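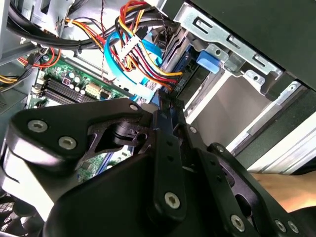
Ginum Support Writers

Manuals > Desktop Systems > Akex 400 > Inside the Case > Main Power Cable

Section 13. Reconnecting the Main Power Cable

Follow this section after you replace the power supply or take the motherboard out for service. If you are only adding memory, skip to Section 14.

CAUTION: Turn off the computer and unplug the cord from the wall. Wait at least 30 seconds before you touch anything inside the case.

1. Lay the case on its side on a flat table with the open side facing up.

2. Touch a bare metal part of the case. Do this again if you leave the table and come back.

3. Find the white power connector on the motherboard. On boards with the capacitors beside the memory slots, look just past the capacitors.

4. Sort the cables before you plug anything in. The colored power wires usually end up in front of the thick black bundle. Ease them apart by hand. Do not cut the ties on the black bundle.

5. Pick out the main power plug and hold it by its plastic body. Do not pull or steer it by the wires.

6. Line up the clip on the plug with the tab on the board connector. The plug fits one way only.

7. Press straight down with even pressure until the clip catches. Keep your other hand under the edge of the board if it bends.

8. Tug the plug lightly. If it lifts, go back to step 6.

NOTE: Connectors with rows of pins are easy to damage. If a pin is bent, stop and see page 252. Do not force the plug over it.

9. Tuck any loops of wire away from the drive area and the fan. Leave a little slack at the plug.

10. Put the side cover back on, plug in the cord, and start the computer.

If the computer does not start, unplug it again and repeat steps 5 through 8. If the fan turns but the screen stays blank, check that each memory module is locked at both ends.

CAUTION: Use only the cables supplied with your Orkon power supply. Cables from other units may fit but can be wired differently.

Related topics
Removing the Side Cover
Adding or Replacing Memory
Drive Cables and Drive Bays
Replacing the Orkon Power Supply
Bent Pins and Damaged Connectors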